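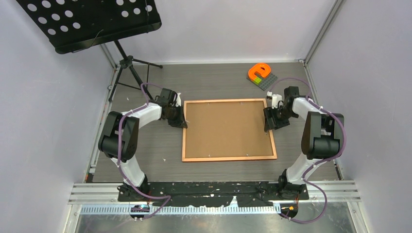 Somuner season 2, who's still watching? (spoilers up to episode 6)

trindafan66
OK so I finally caught up with Somuner over the weekend and I need to talk to somebody, my husband bailed after the pilot. I love the harbor stuff, I love the sister, but why did they drop the whole Atinga smuggling case?? It was the best part of season 1 and now it gets one phone call in episode 2 and that's it.

mossy_kettle
They didn't drop it, they're saving it. Watch the inspector's face when the Proren file lands on her desk. She knows that name.

trindafan66
Hmm, I took that as her being tired! Will rewatch tonight.

okra_pete
I'm going to disagree with both of you. The smuggling case was slow and I was glad to see less of it. Episode 6 is the best hour the show has done and there's no Atinga in it at all, just two people stuck in a ferry office yelling at each other.

mossy_kettle
Best hour?? Pete, they spent ten minutes on a parking ticket.

okra_pete
And I'd have taken ten more. 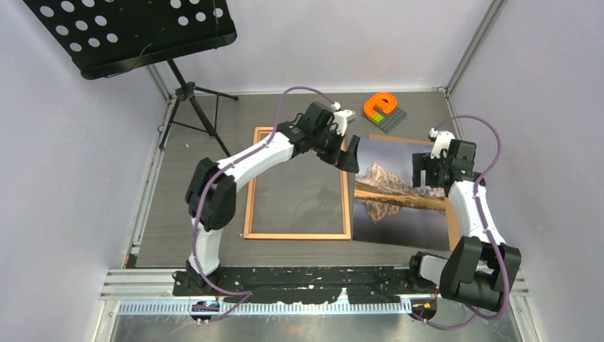
Two arms on the rail, music stand at the back

dunlin
Has anybody figured out where to watch with decent subtitles? The ones I get lag behind the talking, so every joke lands on the wrong person. I've turned them off and on again, tried my phone, same thing.

trindafan66
Mine were fine on the TV but awful on the laptop. Do you get the recap at the start? Mine skips it and I missed who Benedikt Schwaiger was supposed to be for half an episode.

okra_pete
He's the lawyer from the wedding. Gray coat, never finishes a sandwich.

trindafan66
THE LAWYER! Okay, that changes the whole ferry thing for me. I thought he was the harbor master's brother (don't laugh).

dunlin
I thought so too, if it helps. Is the next one still on Monday?

mossy_kettle
Monday, same time, unless they bump it for soccer again like they did in July. I'll start a new thread for it so we're not spoiling people in here.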